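Equipment Planning for Small Operations
Week 8 notes: What a two-arm cell costs after you have bought it

Reading for this session: the Gautier quote packet (all pages, including the terms on the back) and the Karncombe budget worksheet. Bring a calculator. The worksheet is due Saturday.

1. Where we left off

Last week we went through the Kurance bid and found that the arms made up less of the total than most of you guessed. Keep that in mind. A quote for "two arms" is a quote for two arms. It may or may not cover the grippers, the cameras, the frame, the rail, the cabling, the computer, or anybody's time to put it together. Read the line items and write down what is missing before you look at the price.

2. The demo problem

Every vendor shows you a pile of small things and a tray. It is a fair task and it is harder than it looks, but it is also a task the vendor picked. Before you let a demo move your budget, get answers to these in writing:

Who chose the items, and can we send ours?
How many tries per hour, counting the failed ones?
What happens when the items are piled on top of each other?
Does a person have to reset the table, and is that person in the price?
Was the lighting set up for this table only?

The Brerna proposal in your packet claims "reliable handling of mixed retail goods." It gives no rate, no item list and no definition of reliable. I would not put a dollar against that sentence. Some of you marked it as a strength in the week 7 exercise. Go back and read it again.

3. Lines people leave off

Cameras. An overhead or side view tells you where the pile is. A wrist view gives you a close look at one pack and very little else. Plan for both kinds, plus mounts, plus cables that will bend all day. Cables wear. Put spares in the first-year budget, because the second-year budget will not have room.

Surfaces. Shiny or busy surfaces can cost you money in vision work. Glare washes out printing. A patterned tabletop or wall may be fine for training data and a nuisance for inspection. Ask which one you are paying for. If you need a plain mat or different lights, that is your line, and no vendor will add it for you.

Consumables. Boxes and packets get crushed, torn and worn at the corners. For the worksheet, use 14 items in the starting set and replace the whole set every 23 working days. These are class numbers. Your own will be different, and I would expect them to be worse.

Labor. Setup, resets, calibration, cleaning, and the afternoon spent finding a loose connector. The Karncombe worksheet has one box for labor and it is too small. Split it into setup labor and running labor. If the vendor says running labor is zero, ask to spend a full shift with the cell and bring a chair.

4. Worked figure

Take the add-on total from page 3 of the Gautier packet, $1,921. It covers brackets, wiring and one camera mount. It does not cover the camera. Half the class last term carried that figure forward as "vision, complete" and ended up with a cell that could not see. The number is right and the label is wrong, so check labels first.

Then do the payback sum twice, once with the vendor's rate and once with half of it. If the purchase only makes sense at the vendor's rate, you do not have a plan yet. You may still have a good reason to buy (training, research, learning what the thing can do), but say so in the request and do not dress it up as savings.

5. For the worksheet

Go through the views and list every part you would have to pay for, then match each one to a line in the Gautier quote. Mark anything with no line. Then write one paragraph on what still images cannot tell you about speed or failure rate. Vague answers lose points.

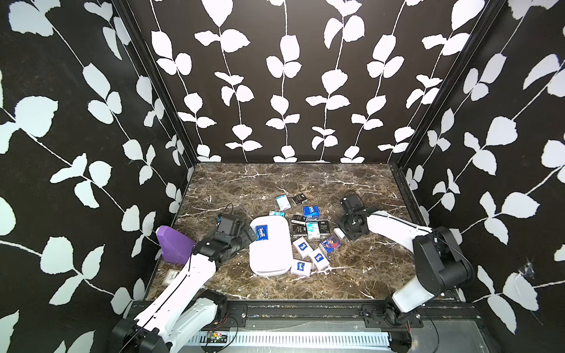
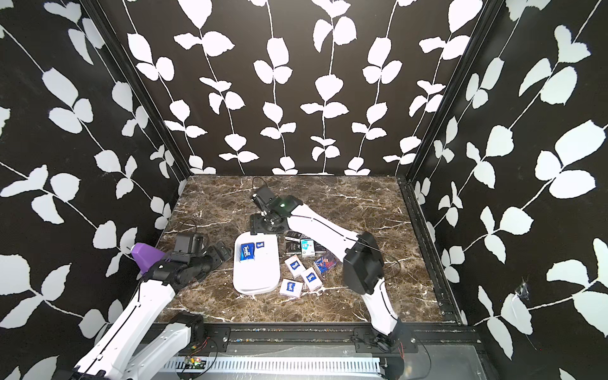
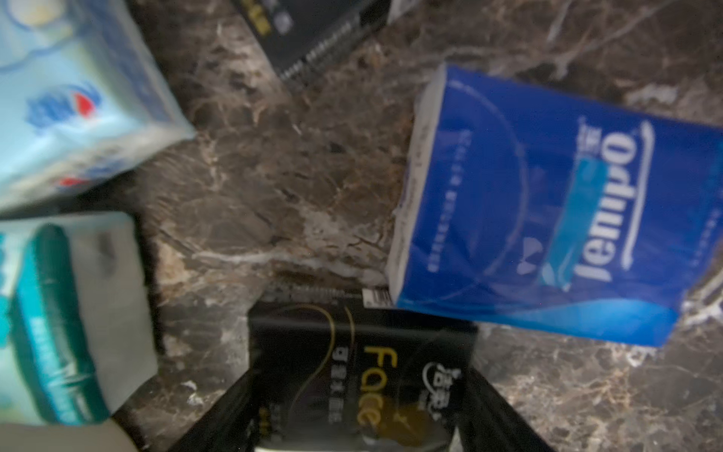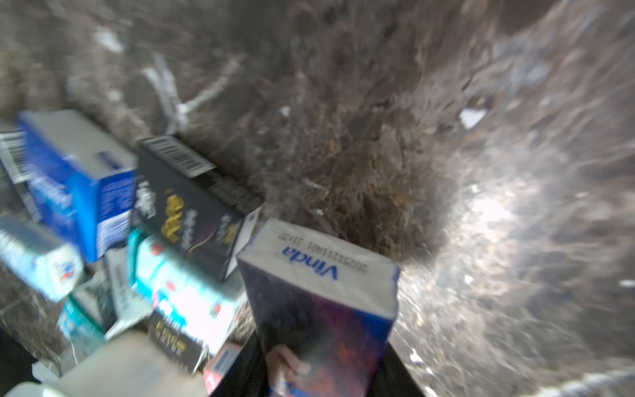
Figure 1. Small packaged goods on a marble-patterned surface. First two views: the cell with both arms. Last two: close views from a camera at the wrist or gripper.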